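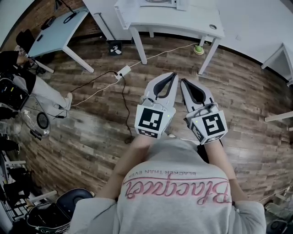
Figura 1. Dos pinzas de mano con marcadores en blanco y negro, sobre suelo de aspecto de madera.

Tiempos de estancia y citas de camión en la terminal de Pondeson

Datos primero. La serie cubre 3.267 contenedores llenos de importación, descargados en el muelle de Pondeson y retirados por carretera. Quedan fuera los vacíos, los transbordos y todo lo que salió por ferrocarril. También los refrigerados, que tienen otra tarifa de almacenaje y otro comportamiento (se retiran antes, casi siempre). Fuente: registro de puerta del operador, Clernus, cruzado con las citas de la plataforma Zukance. El cruce se hizo por matrícula de contenedor y, cuando la matrícula venía mal tecleada, por número de precinto. Sin ninguno de los dos, descartado.

Definición de estancia: desde que la grúa deja la caja en el patio hasta que el camión pasa la barrera de salida. Otros trabajos cuentan desde el atraque del buque. Aquí no, porque la cola de descarga depende del orden de estiba y ensucia la medida. Se pierde comparabilidad con parte de la literatura, lo asumimos.

La estancia mediana es de 5 días. La media sale bastante por encima, como era de esperar: cola larga a la derecha, cajas retenidas por inspección, por impago de fletes, por consignatario que no aparece. Para el modelo se trabaja con el logaritmo. Los residuos quedan razonables salvo en el extremo superior, donde el ajuste es flojo y así se dice. En la cola pesan mucho 163 contenedores con levante aduanero tardío. Se probaron las regresiones con y sin ellos. El signo de los coeficientes se mantiene, la magnitud del efecto de la cita baja algo.

Efecto de la cita. Los transportistas con cita previa retiran antes, pero ojo con la lectura causal. Quien reserva suele tener ya el despacho hecho, el chasis disponible y un cliente esperando. Selección clara. Como instrumento se usó la caída de la plataforma de noviembre, durante la cual la puerta funcionó por orden de llegada para todo el mundo. Instrumento discutible, es verdad: coincidió con viento y con paradas de grúa. Se incluye una variable de parada por turno para absorver al menos esa parte. Con todo, el efecto estimado por esta vía es menor que el de mínimos cuadrados y con un intervalo más ancho.

Franja horaria. La puerta se atasca a primera hora y otra vez justo después de comer. El turno de noche, casi vacío, y eso que la tarifa es más baja. Los transportistas consultados lo atribuyen a los almacenes de destino, cerrados a esas horas: de poco sirve sacar la caja a medianoche si hay que aparcarla hasta la mañana. El descuento nocturno, tal como está diseñado, mueve poca cosa. Habría que ver qué pasa si los almacenes amplían horario, pero para eso no hay datos en esta muestra.

Removidos. Cada retirada exige más de 2 movimientos improductivos de media cuando la pila está alta y el orden de salida se desconoce. Con la cita confirmada la víspera el planificador puede preparar el bloque por la noche. El sistema de patio lo permite, aunque en la práctica depende de quién esté en la mesa de planificación y de cuánta descarga haya en curso. Variable por turno, mucha dispersión. No se ha podido separar el efecto del operador de grúa del efecto del bloque, los códigos de usuario venían compartidos.

Depósito de Kiani. Una parte de los contenedores pasa por el depósito exterior antes de llegar al destinatario. En el registro de puerta figuran como retirados, de modo que su estancia en terminal sale artificialmente corta. Se marcan con una variable ficticia. Quien quiera medir el tiempo total hasta almacén necesitaría los albaranes del depósito, que no cubren todo el periodo. Pendiente.

Limitaciones. Una sola terminal, un solo operador. Registro horario de barrera fiable, el de patio menos: hay cajas con posición repetida y alguna con hora de salida anterior a la de entrada, eliminadas a mano. La tarifa de almacenaje cambió a mitad de la serie y el periodo franco se acortó; se controla con un indicador de antes y despues, solución pobre pero la única posible sin conocer los contratos particulares de cada consignatario. Tampoco se observan los acuerdos entre navieras y transitarios sobre demoras, que seguramente explican parte de la cola.

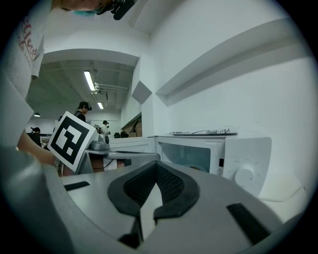
Disponibilidad de los datos

Registro de puerta anonimizado, bajo petición y con permiso de Clernus. Las citas de Zukance, solo agregadas por turno. El código de limpieza y las tablas de regresión completas van en el anexo, junto con las pruebas sin los levantes tardíos.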